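Two-arm class project: left gripper keeps shutting late
Posted in April by Bożena Wasilewska
Filed under: Robotics > Student Projects
Print this page | E-mail to a friend

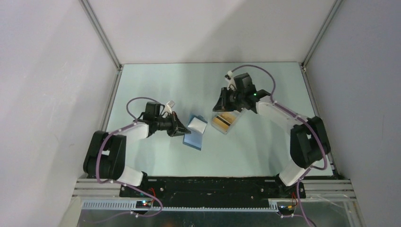
My students have 2 arms working over one table and the left gripper closes about half a second after the right one. Both run the same script. It was fine until we had 40 practice runs saved. We swapped the cables between the arms and the lag stayed on the left. Any ideas before our club demo?

Drillix
Check the speed setting saved on each gripper motor. Ours came with different values from the kit. Write the same number to both and power off before you test again.

Lenurus
we had this too, never fixed it, just told the kids to wait

Assefa
Is the script logging while it runs? Ours wrote up to 2,000 lines per run to the screen and the left arm was read last, so it got the delay. Turn off the printing and time both grippers again. If the left is still slow, go with what Drillix said.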